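Damden
I have now spent more time with retired office desktops than I spent with most of the people in the offices.

Damden
A thread about taking the processor out of an old Dell, for anybody who got one out of a hallway closet in January and has been walking around it ever since.

Damden
The backstory, kept short. Berisha, the liquidator out past the rail yard, was clearing pallets. I went in for one monitor arm. I came home with a carload of towers and no monitor arm.

Damden
196 dollars for the lot. I have told people in my household a lower number and would appreciate your discretion.

Damden
The plan is to strip them, sort the parts, sell what sells, and take the rest to the Ratov recycling counter, where they weigh it all and give you a look. The processors are the only bit small enough to mail without crying, so those come out first.

Damden
Step one is unplugging it. Then hold the power button down for a few seconds anyway. It feels like checking the pulse of a toaster, but do it.

Damden
Lay the case on its side with the open side up. I did my first one standing upright, like a fool in a hurry, and had a screw go down behind the board. It's still in there. It went to Ratov with the rest and was presumably paid for by weight.

Damden
Heatsink next. Loosen the screws a little at a time, going corner to corner. If it won't lift, don't yank. Twist it gently, a few degrees each way. Old thermal paste has the grip of a toddler holding a cookie.

Damden
(If you can still boot the machine, run it for ten minutes first, shut down, unplug, then pull the heatsink. Warm paste lets go much more politely.)

Damden
Under the heatsink you meet the paste itself. Fresh, it's a neat gray dot from a tube. After a career in accounts payable it looks like something scraped off a cafeteria tray.

Damden
Leave it alone until the chip is out. Wiping it in place is how you get it in the socket, and a socket full of paste is a hobby all its own.

Damden
Now the bracket around the processor. Look before you pull anything. Some have a lever, some have screws, some have both. Use a driver that fits the screw properly. My Mendell set cost more than two of these computers and I regret nothing.

Damden
Press down, turn slowly, keep your other hand out of the way. Swing the bracket open, lift the processor straight up by its edges, put it somewhere soft. Don't touch the contacts on either side. Don't breathe on it meaningfully.

Damden
Driver on the bracket screw in the first one, open socket in the second.

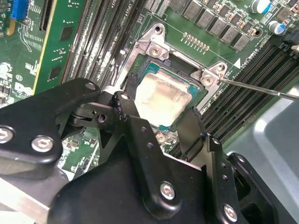
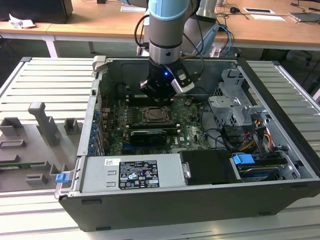
Damden
Isopropyl and a coffee filter for the paste. Paper towel sheds. Then into an antistatic bag with a label, written before you start the next one, whatever your memory is telling you.

Tilda Wren
Wait, do you close the bracket again afterward? I've got a board I want to sell without the chip and the buyer is asking for a socket cover, and I threw that out in a previous life.

Damden
Yes, close it, gently, and buy a cover. They're a few cents each if you're willing to own a hundred of them. I am now willing. Message me.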